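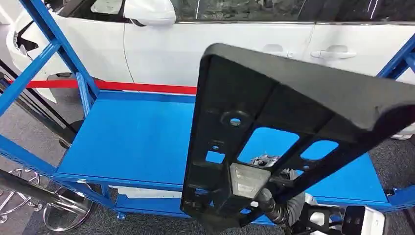

How to plan a long-distance run on the coast path (and get home again)

Quick version, written Saturday night with my feet up. Works for any cliff path with a bus at one end. I used it on the Lunholm stretch, 16 miles, linear, lots of up.

1. Pick the direction

Check the wind first. You want it behind you for the second half, when you're tired and swearing. Then check the climbs. Lunholm has 3,169 feet of ascent going east and most of it comes late. I went east anyway. Wouldn't again.

2. Sort the transport

Park at the finish, bus to the start. Always. Waiting for a bus in wet shorts is miserable, and if you're slow you miss it. Print the timetable or screenshot it, there's no signal in the bays. Sunday service is usually cut way down so look at the right page.

3. Break the route into chunks

I use Flitero for mapping but paper is fine. Mark these:

- water taps and cafes (call ahead, winter hours are a lottery)
- every road you could bail out to
- any beach section that goes under at high tide

Write the tide times on your hand or the back of the map. Leave a wide gap either side. If the tide's wrong, take the inland path, it's only an extra mile or so and the fields are pretty.

4. Pack light, but pack

Small vest. Waterproof jacket, hat, gloves even in spring. Foil blanket. Phone, fully charged, plus a bit of cash for the bus. I carry almost 200 calories for each hour out and still finish hungry, so throw in a cheese sandwich. Shoes with proper grip — wet chalk is like soap.

5. Start slower then you think

Walk the steep ups. Everyone does. Hands on knees, short steps. Run the flats and the gentle downs. On the steep downs keep your feet quick and look a few yards ahead, not at your toes. Stay well back from the edge, the overhangs don't show from on top.

6. Eat before the big climb

For me thats Stornel Head, 7 miles in. There's a bench out of the wind just before the gate. Sit down, eat, put the jacket on if it's blowing. Two minutes, then go.

7. Finish

Dry top and socks in the car. Text whoever you told about the route. Chip shop at the harbor shuts at 8 p.m., so get moving.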